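How to Judge Whether a Robot Arm Is Ready for Table Clearing

Updated 2026-06-19 by the Household Automation Desk, Skastach

Putting a cup where it belongs is among the first chores a buyer will ask of a robot arm. This guide sets out the trial used at Skastach before any arm is considered for kitchen or break room duty. It requires a plain table, one plastic cup and a flat round disc to serve as the target.

Step 1. Clear the table of everything the trial does not need. Place the cup and the disc well within reach of the arm.

Step 2. Check every camera view before the first attempt. A wrist camera may show only part of the cup - the operator should know which part.

Step 3. Run the attempts without touching the table. Move the cup to a new starting spot after each one.
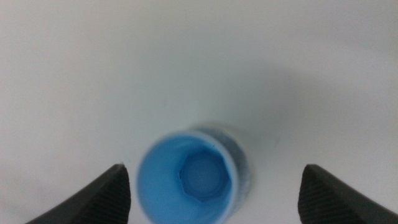
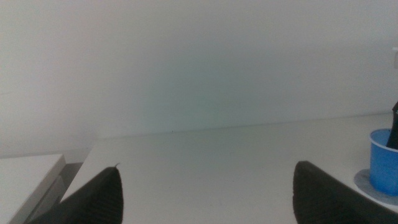
Wrist views above; wrist and fixed views below.

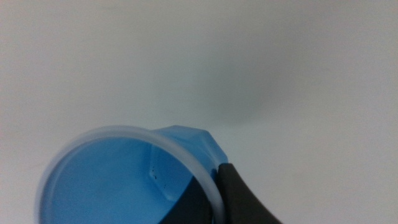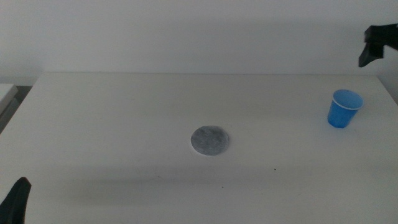 Step 4. Score each attempt as complete or incomplete. A cup that lands partly off the disc is incomplete, and so is one that must be set upright by hand.

Step 5. Repeat the full set on a second day under different room lighting. Report the two results separately.

In the February trials, Kwan-ho Tang and Zoia Marchuk recorded 57 attempts, of which 47 were complete. That is a fair result for a single cup on a bare table. It does not show that the arm can clear a family dinner, where plates are stacked and glasses still hold water.

Our present advice is that an arm at this level may be used for supervised, repeated work with one kind of object. It should not yet be left alone with mixed dishes. Score sheets may be requested from Lai-ching Tseng, Room 1026.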